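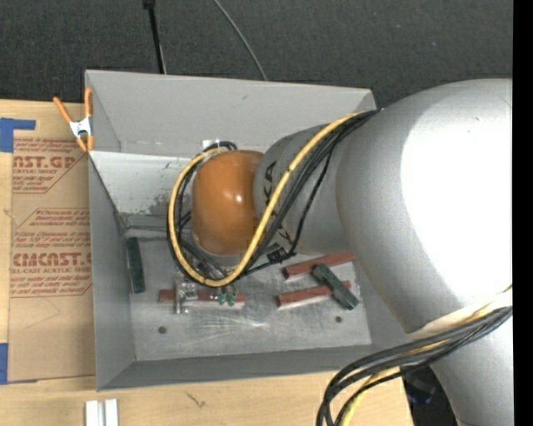

Veloso folding crate: six months in

I bought the Veloso in June when we moved flat, mostly because the cardboard boxes I'd been hoarding under the bed had gone soft at the bottom and I'd run out of patience with them. I got 2 to begin with, in the bigger size, and I've since gone back for more, so you can probably guess which way this review is heading (but there are grumbles, keep reading).

Putting it up

You pull the long sides up first and then swing the short ends out until they click. The leaflet shows it the other way round and I spent a good while on the kitchen floor swearing at it. Once you've got the knack it takes seconds. Folding it down is fiddlier. The clips on the short ends are stiff when new and I broke a nail on the very first go, though they've eased off a lot.

What I keep in it

Everything, at one time or another! Books for the move, then winter bedding, then tins, and now one lives in the boot of the car for shopping and the other holds all my sewing stuff. The product page says 30 kilos per crate. I've never weighed mine but the one full of cookbooks was as much as I could lift, and the base bowed a little and went back flat when I emptied it.

My friend Ghada Tannous has the Dekia ones, which cost less and come in nicer colours (she has a mustard one I'm quite jealous of). We swapped for a fortnight. Hers are lighter to carry about and the handles are kinder on your fingers, but the sides wobble if you pick them up full, and I didn't like them stacked more than two high. With the Veloso I've gone to four in the hall cupboard and the pile feels solid.

Grumbles

The handles, mainly. They're just a slot in the plastic with a thin lip and they dig in. If you've got a few flights of stairs like we have, wear gloves.

The lid is sold separately, which I missed when I ordered. It's another 5 pounds each, and it sits on top without locking, so it slides off if you tip the crate at all. I ended up using a luggage strap for the car.

It also shows every mark. Flour, biro, some sort of orange sauce from a takeaway that I still haven't got out of the corner. Washing up liquid and an old toothbrush does most of it.

Size

Folded, it slips behind our fridge with room to spare. Do measure if you want it for a particular shelf though, as the rim sticks out further than the sides do. I had a shelf at 715 mm deep and had worked it all out for crates end to end, and the rims scuppered me. One went in sideways in the end and it annoys me every time I open that door.

Where I bought them

First lot from Kemitside, who were quick and used far too much bubble wrap. The second lot came from Stisura, a bit cheaper with postage, but one arrived with a cracked clip. I emailed and got a reply from Rui Cardoso the same afternoon, and the replacement came without my having to send the old one back. I've kept the cracked one for the recycling, so no harm done.

Would I buy them again? Yes, and I'd order the lids at the same time and skip the small size, it's too shallow for anything except shoes.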